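August 30, 2023
By Nilmini Ekanayake

Section 5: First Wash and Routine Loads

Read this section after the Morent washer has been leveled and the hoses have been checked for drips. The first wash is run with the drum empty.

1. Turn on both water taps all the way.
2. Pour a small amount of detergent into the main drawer. Leave the softener slot dry.
3. Turn the dial to Cotton and choose the hottest setting.
4. Close the door until it clicks, then press Start.
5. When the cycle ends, wipe the door seal with a dry rag and leave the door open for an hour.

Note: A faint rubber smell during the first wash is normal. It should be gone by the third or fourth load.

Sorting

Sort by color first, then by weight. Reds and dark blues should be washed apart from light items until they have been through several cycles. New red cotton is the worst for bleeding — keep it separate even from other darks the first time.

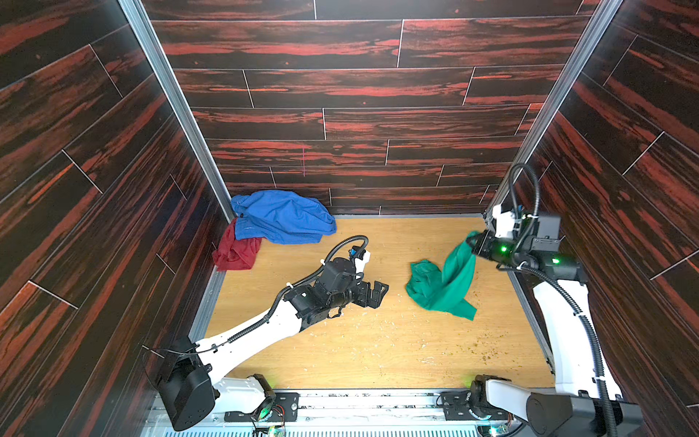 Check every pocket. Coins and hairpins can get past the drum and into the pump, and pump blockages of this kind are not covered by the warranty. Close zippers, and turn printed shirts inside out.

Loading

1. Put items in one at a time. Do not push in a bundle.
2. Stop when there is still a hand's width of space at the top of the drum.
3. Mix large and small pieces. One heavy towel alone will throw the drum off balance.
4. Make sure no fabric is caught in the door seal.

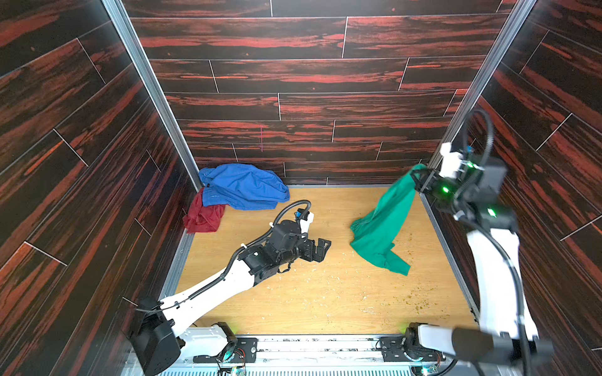

Caution: Do not wash anything that has been cleaned with gasoline, paint thinner or dry-cleaning fluid. Vapors can catch fire inside the drum.

Spin speed

Use 800 for delicates and knits, and 1000 for everyday cotton. Higher speeds take out more water but leave deeper creases, so shirts are easier to iron after a slow spin. Wool goes on the Wool program only, and the machine sets the speed itself.
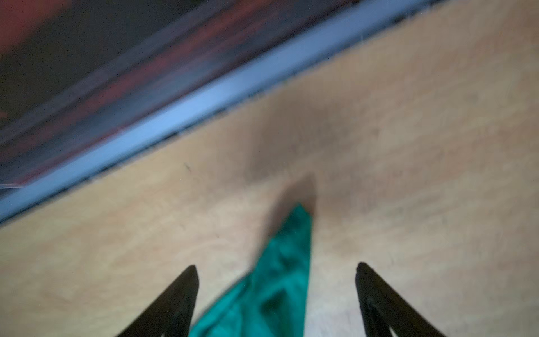
If the drum stops before spinning, the load is uneven. Press Pause, wait for the door lock to release, spread the items by hand and press Start again. If it stops a second time, take out the heaviest piece.

Note: The lock takes around two minutes to release after a hot wash. Do not force the handle.

For cleaning the pump filter and detergent drawer, go to Section 6.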